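Household Skills, Unit 3: Sorting and Folding Laundry
Bultent Centre for Home and Care Studies
Handout 2 of 4, Room 226

Bring this handout to the practical in March. The sorting part is done in Room 227 and the folding part back in 226, where the long tables are.

What this session covers

Last time we looked at care labels and drying. This session starts from the point where the load is dry and sitting in a basket. Most of the creasing in a household wash happens between the dryer or airer and the shelf, so the handling at this stage matters more than people expect. A cotton top left in a heap overnight will usually need the iron. The same top taken out and folded the same evening often won't.

The basket

Use a basket with open or slatted sides if you have the choice. Air can get through, and any item that went in slightly damp is less likely to smell by the morning. Handles should be on opposite sides and level with each other. Christodoulou's textbook (chapter 5) prefers a rectangular basket for storage under a bench, but for sorting on the floor a round one is just as good, as you can reach in from any side.

Don't fill it past the rim. Garments hanging over the edge pick up dust from the floor and get trodden on. Lift them by the body of the garment, never by one sleeve, and avoid dragging them across the rim.

Working from a seated position

Many of the people you will be helping can't stand for long, so everyone practises this seated. Put the chair on a hard, dry floor with the basket between or just beyond your feet. You should be able to touch the bottom of it without coming off the seat. Take one item at a time, using both hands.

Find an edge first. A hem is easiest, then a waistband, then a shoulder seam. Hold the edge at two points, bring the item up clear of the basket and let the rest hang. If two garments come up together, put both down and start again with the top one.

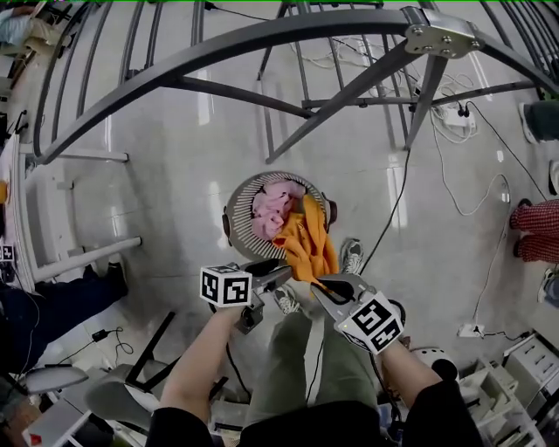 Once the item is hanging freely, give it one shake and check three things: whether it is inside out, whether anything is caught in it (socks mostly), and whether it is fully dry. Seams and pockets dry last, so feel those. Anything still damp goes back on the airer - don't fold it and hope.

Sorting

Make the piles in this order:

Hang: shirts, blouses, anything with a pleat.
Fold: T-shirts, jumpers, trousers, nightwear.
Flat: towels, pillowcases, tea towels.
Pairs: socks and gloves.
Mend: loose buttons, open seams, pulled threads.

Colour doesn't matter at this stage. It was dealt with before the wash, and sorting by colour again only slows you down.

Folding a T-shirt

Lay it face down and smooth it from the middle outwards. Fold one side in to the middle of the neck, lay the sleeve back along the fold, then do the same on the other side. Bring the hem up to just below the collar and fold in half once more. Turn it over. The Nollum board may be used for the first few, but you will be assessed without it.

Jumpers are done the same way with one fold fewer. Heavy knits should not go at the bottom of a stack.

Safety

Keep leads and extension blocks away from where people walk. Lift a full basket with bent knees and hold it close. The Zirkano airer in Room 227 has stiff hinges, so open it with two people.

Marks

The practical is worth 50 marks, with 20 for handling and sorting, 20 for folding and 10 for leaving the work area tidy.

Before next time

Fold one full load at home, seated, and write down which items gave you trouble. Read chapter 6 of Christodoulou, on storing bed linen. Fitted sheets are in Handout 3.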